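Skekura Community > Hardware and Kits > Grippers and End Effectors

Is the Flavgate two-finger kit worth buying for thin plastic cups?

Posted by tmill_cell2 on July 6, 2022

We are looking at the Flavgate kit for a bench cell that picks up empty and part-filled plastic cups, sets them on a scale or tray, reads the weight and moves them on. The kit as quoted to us includes the gripper, flange adapter, one set of flat metal fingers, cable, and a license for the pendant plugin. Price is close to double what we paid for the Ersoy gripper we have now.

The Ersoy has a fixed closing force. It is fine on jars and small boxes. On thin-wall cups it ovals the rim, and a part-filled cup will spill when the wall gives. I have tried lowering the approach speed and picking lower on the cup, with little change.

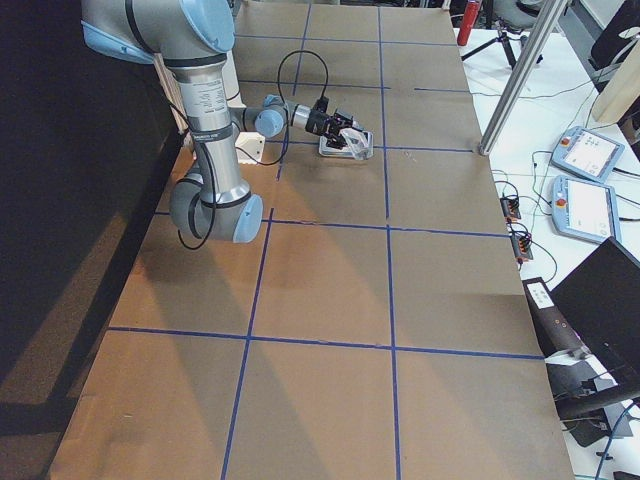
Things I would like to know before I send the purchase request:

Can the force be set low enough for a thin wall without the cup sliding out on the lift?
Does the plugin let you change force inside a program, or only on the setup page?
Is there any trouble running two arms over the same table with a pendant for each?

The data sheet gives a force range but does not say how well it repeats at the low end. Sales sent me the same data sheet again.

4 replies hidden by moderator (off topic)

dkr_fixtures
Member, 287 posts

Bought one in April. It works. Force is adjustable from the program, you add a line before the close command. The low setting does not crush cups. Cable is too short if you route it along the outside of a long arm, so order the extension with it. It is a separate part number and it was back-ordered when I needed it.

Can't help on two arms, I have one.

palletside
Member, 3,000+ posts

I ran the Flavgate kit against a Beritz gripper on cup handling before we picked one. Answers in your order.

Force. The bottom of the range is usable but the first few percent are not. Below a certain setting the fingers stop short when the drive is cold and close properly after some cycles. We ran 40 warm-up open/close cycles at the start of each shift and the problem went away. After that we did 400 picks on one type of thin cup and dropped two, both from a bad pick height that I had taught myself. The flat metal fingers supplied with the kit are the weak point. They are hard and slick, and on a round cup you get two narrow lines of contact. Put silicone pads on them or have V-shaped fingers made. With pads we could go down one more step in force and the rims stayed round.

Pick height matters as much as force. Grip a tapered cup too low and it tips toward the wider end when it leaves the surface. We settled a little above the middle of the wall. If the cup stands on a scale, come straight down and open slowly, or the fingers drag on the wall and the reading takes a long time to settle. Back the fingers fully clear before you take the weight. A finger that is only just touching will shift a light reading by more than you would expect.

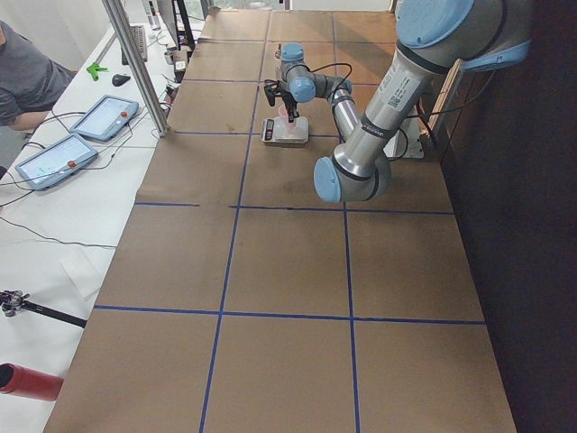

Plugin. dkr_fixtures is right that force can be set in the program. What the manual leaves out is that the value stays in effect until you change it or restart the controller. If a program stops halfway at low force and someone starts a different job, that job runs at low force too. Put the force line at the top of every program. The plugin also reports finger width after closing, and we use that as the part-present check. It is good enough to tell a cup from no cup. It will not tell you whether there are two cups nested.

Two arms. The kit has no notion of a second arm. Each gripper belongs to its own controller and its own pendant, and keeping the arms apart is your job. We marked zones on the table and used one handshake signal in each direction for the shared zone. Label both pendants. Also check your stop circuit before you rely on it: on our first wiring, the stop button on one pendant stopped one arm and the other kept going.

Against the Beritz: the Beritz repeats better at low force and comes with soft pads, but it is heavier and its plugin was two releases behind our controller software. If your arm has payload to spare and you can wait for the update, look at it. We kept the Flavgate.

tmill_cell2
Original poster

Thanks, the item about the force value carrying over is what I needed. Do you have a part number for the silicone pads, or were they cut from sheet?

palletside
Member, 3,000+ posts

Cut from sheet, self-adhesive backing. Replace them when the edges start to lift.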